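Gripper comparison, Stirkosix and Kirex fingers
Project report, Sat 7 May

3. Method
We ran 319 drawer pulls on the small cabinet, split between two sets of fingers. The Kirex brochure promises grip on any handle. We doubt it – a rounded black pull is hardly a hard test.

4. Wear
The tips of the black fingers are ragged, and we can't say how much that changed the scores. Neither maker gives a figure for wear. Both sets should be run again with new tips before anyone buys.
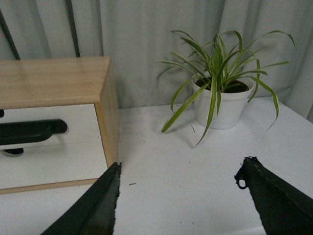

5. Limits
One cabinet, one handle, two operators. The Stirkosix lead is small and may be luck.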